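Playtesters wanted for Flamura (paid, and there are snacks)

Posted 8th January by Remo Gentile

Hi! I'm Remo, and I make games with two friends under the name Tollo. We've spent the last year and a bit on Flamura, a co-op game for two to four players where you run a night ferry between islands that keep drifting out of place. It's playable start to finish now, and we've all played it so many times that we can't tell anymore which parts are hard and which parts we've simply memorized. So I need fresh people, and I need them before we lock the map in.

What you'd be doing

You come in, you sit on a couch with a controller, and you play. Sessions run 90 minutes. I'll be in the room taking notes, but I won't help you unless the thing crashes (it might, sorry in advance). Afterward we talk for a bit and you fill out a short form. Kevser Karakaya wrote the form and she promises it fits on one page.

We're mostly testing the harbor tutorial, the fog chapters and the new fuel rules. Thomas Caruso rebuilt the fuel rules in September after our old group told us they were just a chore, and I think he's made them really fun, but I would say that. Come and tell him if I'm wrong.

Who I'm looking for

Anyone 18 or over. I'd love some people who play co-op games every week and some who haven't touched a controller since high school. If you've got a regular partner or a group of friends you play with, sign up together – couples who argue over directions are extremely useful to us! Solo sign-ups are fine too and I'll match you with someone.

You don't need to know anything about how games get made. If you work for another studio, please tell me up front so we can sort out the paperwork.

Reading glasses, if you use them. The text is small right now and I know it's small, but I want to hear how small.

Pay and practical stuff

You get $40 per session, paid the same day, plus a copy of the game when it's out and your name in the credits if you want it there. We're on the second floor with an elevator. Street parking is free after six, and the 388 bus stops right across from the door. The front door buzzer is flaky, so text me if I don't answer.

Evening slots are the easiest to get. There are a few weekend mornings as well, but those go quickly.

If you can't make it in person, Rosario Grasso is running a smaller remote round over Jitside. You'd need a PC that's not too ancient, a headset and a steady connection. Same pay, same form, bring your own snacks.

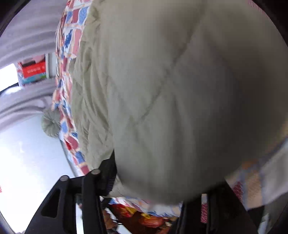

How to sign up

Send me an email through the contact page with "Flamura test" in the subject line. Tell me your first name, which evenings work, what you've played lately and whether you're coming alone or with people. Three or four lines is plenty. Please don't send a resume (somebody did last time, with references).

I'll write back within 3 days either way. If this round fills up I'll keep your name for the next one, unless you ask me not to.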